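Bangera Linen Room: Progress Report to the Vareva Fund
Second report, 2026-06-23

We have had such a good stretch since the last report! The linen room at Vatstead is open, the shelves are up, and families moving into the Brenton flats are going home with bedding they picked out themselves.
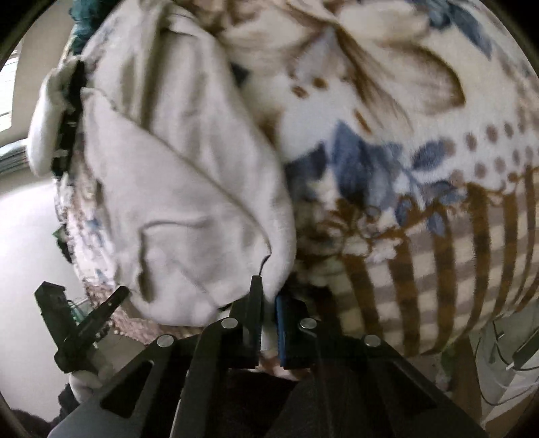

What came in

Donations have outrun anything we planned for. We have taken in 376 pieces since opening, and a good half of that arrived in May, when the schools let out and people started clearing closets. Blankets lead by a long way, followed by towels and sheets. The fleece ones are the stars. Anything thick with a big, cheerful pattern (blue leaves, flowers, plaid, the more going on the better) gets chosen almost as soon as it reaches the shelf, and plain ones wait a little longer. We would never have guessed that from the list of needs in our application, where we asked for "neutral colors preferred." We have dropped that line from the donation flyer.

The mixed heaps are the slow part. A bag will often have bedding, towels, a knitted something and a few stray socks all balled up together, and every piece has to be pulled out and looked at before it can go anywhere. Socks have their own bin now. We match what we can on slow afternoons, and the singles go to the rag box.

How the sorting works now

In the first report we described sorting by color, which looked lovely and helped no one. We now sort by what the thing is for: bed, bath, window, wear. Size comes second, and that is where the printed labels your grant paid for have made a real difference. A folded twin sheet and a folded full sheet look the same until you are standing over the bed with it, and we have stopped getting those back.

Each piece gets shaken out, checked at the seams and corners, washed if there is any doubt, and folded to fit the shelf. Fleece is dried on low. Gray and white cottons are washed together and kept apart from the dark knits, a lesson that cost us one load of pillowcases (they are now a pale lilac, and they found a home anyway).

Who it has reached

So far 63 households have been through, 14 of them on a second visit. We ask people what they would change, and the answer we hear most is longer evening hours. We have moved closing time back by an hour on two evenings and the room has been busy right up to the end both times.

One mother came in for sheets and left with those plus a blanket for each of her kids, who had strong opinions and were given all the time they wanted. It took most of an hour and it was the best hour of the week.

Money

Shelving came in under budget. The washer repair did not, and we covered the gap from the shelving line, as agreed with your office by phone. Labels, bins and detergent are on track. The dryer is the one item still unspent; we have two quotes and would like to go with the larger machine, as the big fleeces take up a whole drum by themselves and hold up everything behind them. The higher quote is still inside the amount you approved.

What has been harder than we expected

Space, mostly. The shelves are full by the end of a good donation day and the sorting table stays piled up overnight. We tried vacuum bags for the winter-weight blankets and gave up, as the pile on the fleece came out flat and needed another tumble before anyone would look at it. Lidded tubs work better and stack well under the window.

We are also short of curtains and fitted sheets. If any of your other grantees have a surplus, we would gladly trade towels for them!

Next steps

Order and install the dryer.
Add 6 more lidded tubs for winter blankets.
Run a mending afternoon for torn hems and loose bindings.
Reprint the donation flyer with fitted sheets and curtains at the top.
Try a third late evening and see if it fills.

The receipts are in the folder we share with your office, along with the two dryer quotes. A yes or no on the larger machine by the end of the month would let us have it running well before the cold weather rush.

With many thanks from all of us,

Sreekumar Rodrigues
Coordinator, Bangera Linen Room, Vatstead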